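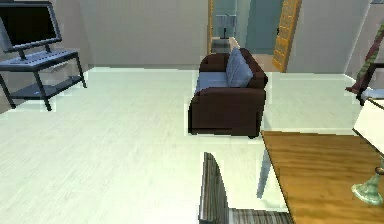
Relatório de acompanhamento ao financiador
Avaliação do pacote de simulação doméstica Buvia
Projeto Clurkville, período até julho

1. Ponto de situação

O financiamento cobre a avaliação do Buvia, vendido pela Dalen como ambiente pronto para treinar e testar navegação de robôs em casas. A licença foi ativada, a instalação está feita e corremos a primeira bateria de ensaios. Gastámos nisto mais tempo do que o previsto no plano. A instalação que o folheto diz caber numa tarde exigiu dois pedidos de suporte e uma atualização de controladores que não constava dos requisitos.

Não estamos ainda em condições de recomendar a compra da licença plurianual. Explicamos porquê nos pontos seguintes.

2. O que foi feito

Corremos 2000 episódios de navegação em 60 divisões do catálogo. Cada episódio tem um alvo nomeado (televisão, poltrona, candeeiro de mesa, porta) e um limite de 200 passos. A mesma política de controlo, a Zornar, foi usada em todos, sem afinação por divisão.

A taxa de sucesso foi alta, e é isso que nos preocupa. O fornecedor apresenta números deste tipo como prova de que o treino se transfere para casas reais. Os nossos ensaios não mostram nada disso. Mostram que a Zornar se orienta bem dentro do Buvia.

3. Reservas quanto às cenas

As salas do catálogo são arrumadas de mais. Há um televisor no seu móvel, uma poltrona com espaço livre a toda a volta, uma mesa, uma porta aberta para o corredor. Um robô que passa por ali quase não precisa de decidir nada. Pedimos à Dalen cenas com cabos, sacos, tapetes dobrados e brinquedos no chão e responderam-nos que está "no roteiro". Sem data.

Há também defeitos de renderização. Em 17 das divisões encontrámos peças de mobília com partes semitransparentes, nomeadamente pernas de mesa através das quais se vê o chão. Para uma pessoa é um pormenor. Para um estimador de profundidade treinado nessas imagens pode não ser, e a documentação não diz se a geometria de colisão acompanha o que se vê. Abrimos um pedido de esclarecimento, que continua sem resposta técnica.

A iluminação varia pouco entre divisões. O módulo de variação de luz anunciado é vendido à parte, o que só descobrimos depois de assinar.

4. Custos

A licença base ficou dentro do orçamento. O módulo de luz não está orçamentado e não o vamos pedir antes de ver uma demonstração nas nossas próprias cenas. As horas de suporte incluídas estão quase esgotadas, em boa parte com problemas de instalação que, a nosso ver, não nos deviam ser imputados. Contestámos por escrito.

5. Próximo período

Vamos repetir um subconjunto dos ensaios com o robô físico, no apartamento de testes de Clurkville, mantendo os mesmos tipos de alvo. Só essa comparação permite dizer alguma coisa sobre transferência. Vamos ainda medir o erro de profundidade nas divisões com defeito, separadas das restantes.

Solicitamos que a decisão sobre a licença plurianual fique suspensa até à entrega desses resultados. A Dalen propôs um desconto condicionado a assinatura antecipada; a nossa recomendação é não aceitar.

Anexos: registo de ensaios, lista de divisões com defeito, correspondência com o fornecedor.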